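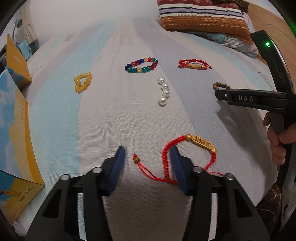 How often do the finger pads on a hand-held gripper need changing? Every 2,000 closes on ours, or sooner if the grip edge has gone shiny.

Notes from the August service follow, mostly so I can find them again.

1/ Two hand-held grippers, same pattern: black plastic fingers, dark blue rubber pads. I service them as a pair. If one gets new pads, so does the other, otherwise the closing feel drifts apart and the operator starts squeezing harder on one side.

2/ Counter on the left unit read 1,736 when it came to the bench. Early, but the last fortnight was all small stuff: braided cord, beads, short strands. Thin items load the pad tip and leave the rest alone, so the wear is a narrow band at the front.

3/ Pad removal. Take the finger off first. You can get at the pad with the finger still mounted, but you will lever against the plastic and sooner or later crack a web between the cutouts. I have a drawer with the evidence.

4/ Finger screws. Back them out a little at a time, working diagonally. Wipe the threads, check the heads for rounding. Any head that lets the driver skate goes in the bin. Replacements come from Filtley, who pack them in bags that can be resealed.

5/ New pads are Stomar, the softer grade. Tried the harder one in spring. Fine on boxes and bottles, poor on round beads, which shot out sideways when the force came up.

6/ Clean the seat with isopropyl and a lint-free cloth, let it dry, press the pad in from the tip end. No glue. If it needs glue, the seat is worn and you want a new finger.

7/ Angle check. Both pads lean inward, and the tips should meet before the heels. Close on a strip of printer paper and pull: it should hold at the tip and slide free at the heel. Ours slid at both – left finger was seated proud by a hair. Refitted, fine.

8/ Opening width next. Set the stop to 87 mm, work the handle some dozens of times, measure again. Right unit held. Left had crept, so the stop screw got a dab of Plondo thread lock and an evening on the shelf.

9/ Last job is the pick test on cloth. A striped bedsheet does well, as the stripes show any sideways drift on the way in. Pick up by the cord, then by the bead, then by the tassel end. Tassels are the worst of them.

10/ Log the counter, reset it, write the pad batch on the Tymoshchuk sheet. Still to do: the handle spring on the right unit, which squeaks at full travel. Spring is on order.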